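Home Guides Windows and doors Spares Contact

Fitting the Galia secondary glazing kit: Section 2, measuring and fixing the outer track

Reading time: 5 minutes

Read this section to the end before you cut anything. The track supplied with the Galia kit can be shortened but it cannot be joined, and replacement lengths are sold only in full. Cutting is covered in step 6.

You will need a steel tape, a pencil, a small spirit level, a fine-toothed hacksaw, a cross-head screwdriver and the bag marked B. Bag A holds the panel clips and is not used until Section 3.

Before you start

Clear the sill and wipe the reveal with a cloth and warm water. Do not use polish or a silicone spray, as the backing tape will not hold on either. Leave the reveal to dry for 30 minutes.

Lay the track lengths out on a table or a clean floor in the order they will go up: sill, left, right, head. The head track has the deeper channel. If you mix up the sill and head tracks, the panels will go in but they will not lift out again without taking the track down.

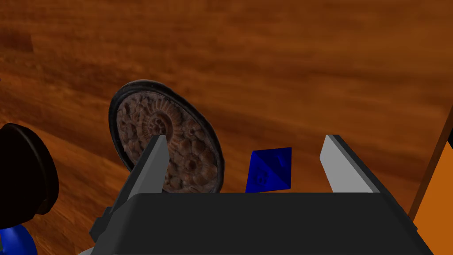 Check the lengths against the packing slip. Each one has a paper label on the back with a letter and an arrow, and the arrow must point into the room. Peel the labels off only when the track is in position and you are happy with it.

Measuring

1. Measure the width of the reveal at the top, in the middle and at the bottom. Write down all of them and use the smallest.

2. Measure the height on the left and on the right. Again, use the smaller figure.

3. Measure both diagonals. If they differ by more than 20 mm, the opening is too far out of square for the standard track. Order the packing strip before going any further.

4. Look up at the head of the window and check for trickle vents, blind brackets or old screws. The track needs a flat strip 30 mm deep all the way across.

Note: if the existing window opens inwards, open it fully and check that it clears the line of the track. Handles are the usual problem — a flat handle can be fitted in place of a cranked one.
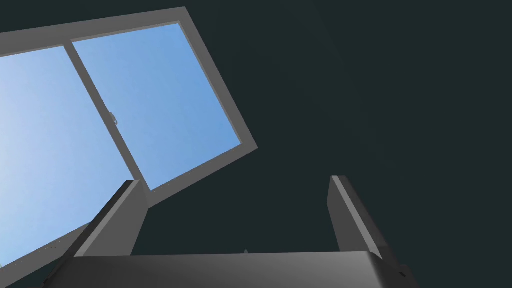
Fig. 2. Window with light grey frame, viewed at an angle.

5. Mark the line of the track on the sill in pencil, then carry the line up both sides with the level. Join the marks across the head. The line should be level even where the reveal is not.

Cutting and fixing

6. Cut the sill and head tracks 2 mm shorter than your smallest width. Support the track close to the blade and saw slowly. Take off any rough edge with fine sandpaper.

7. Offer up the sill track dry. It should drop in without being pushed. If it bows, take a little more off one end.

8. Peel the tape back by a hand's width at each end, set the track on the line and press down. Pull the rest of the backing out sideways and press along the full length.

9. Fix the head track in the same way, then screw it through the ready-made holes. Do not rely on tape alone at the head.

Caution: never drill into the frame of a sealed double-glazed unit. Fix to the reveal only.

10. Cut the side tracks to fit between the sill and head tracks and fix them with tape and screws.
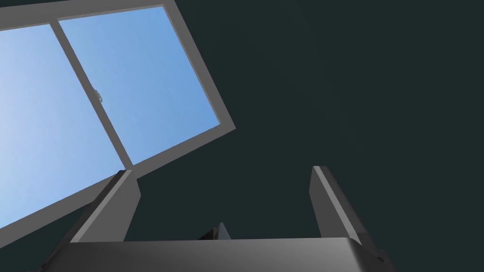 The number of panels depends on the width of the opening and on where the existing bars fall. Up to 159 cm, two sliding panels are enough. Wider openings need three, with the triple head track from Stivent. Try to line up the meeting edge of the panels with any upright bar already in the window. With two panes and a grey mullion between them, as in the window shown, the meeting edge goes directly in front of the mullion and is much less noticeable from inside the room. If the bar is off centre, order the panels in unequal widths and give both measurements on the form.

11. Leave the tracks overnight before fitting the panels. Keep the room heated if the weather is cold. Then go on to Section 3, Fitting and adjusting the panels.

Section revised 4 July 2025

Comments

Aparecida Sales
Does the packing strip come in white as well? The order form only gives brown.

Danang Tjoa
Step 7 saved me a length of track. Mine bowed in the middle and I was about to stick it down anyway.

Alcides Portela
I fitted mine in May and the sill track has lifted at one end. It was over old gloss paint. Should I sand it back or just add a screw?

Genivaldo Meireles
@Alcides Sand it and use new tape. I tried a screw first and the panel caught on the head of it.

Previous: What is in the box Next: Fitting and adjusting the panels Back to top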